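About Drisomgate

Drisomgate is a workstation repair and upgrade shop in Rullton. We take in used desktop workstations from offices and schools, fix what needs fixing, fit the parts the customer has asked for, and send the machines back out. We also sell refurbished towers from our own stock.

The shop was started by Sepehr Dehghan and Bahman Soltani. They had worked together in the service department at Akbari, an office supply firm with a repair counter in the back. When Akbari closed the counter, a lot of its customers still had machines in use and no one to call. Sepehr and Bahman rented a unit on the same street and kept going. The first year it was 2 benches and a shelf of spare power supplies. Now there are five benches, a parts room and a front desk.

What we work on

Most of what comes in is tower workstations, the heavy kind used for drafting, video and lab work. These cases are built to be opened. The side panel comes off, the cards are held by clips or screws at the rear wall, and the power cables usually have enough slack to move out of the way. We like working on them, and they tend to have years left in them after the first owner is done.

Common jobs are graphics card swaps, memory upgrades, new drives, fan replacement and cleaning. We also do power supply changes when a new card needs more than the old unit can give. We don't repair phones, tablets or printers. For laptops we do drives and memory only. 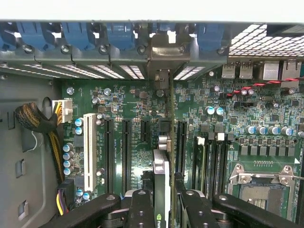
Do I need to bring the old graphics card back in if I want a different one fitted?
Leave it in the machine and bring the whole tower. We take the old card out at the bench, put it in an anti-static bag and hand it back to you with the computer, unless you tell us you'd like to trade it in.

A card swap starts with the machine unplugged and laid on its side. We check the length of the new card against the case and the power connectors against the supply before anything is unpacked. The old card comes out, the slot is blown clean, and the new one goes in straight and level until it seats. Then the bracket is secured, the power lead goes on if the card takes one, and the loose cables are tied back from the fans. Every machine is run under load before it leaves - overnight if we have the bench space.

Schools and offices

We look after 264 workstations for local schools and small firms under service agreements. The largest is Zerell, a design office with machines on two floors. For agreement customers we keep a record of every tower: what is in it, what has been changed and when. Bahman handles these accounts and does most of the site visits himself.

If you have a room of machines to upgrade, April is usually a good month to book. Summer fills up early with school work.

Parts

New parts carry the maker's warranty. Used parts are tested here and carry 13 weeks from us. Each one has a sticker with the test date - please leave it on, as we need it for any claim.

Visiting us

The front desk takes drop-offs without an appointment. Please bring the power cord if it is an unusual one, and write down the login if you want us to test your own software. Monitors and keyboards can stay at home. Parking is behind the building, and the rear door has a ramp if your tower is too heavy to carry far.

Page last updated Feb 22, 2023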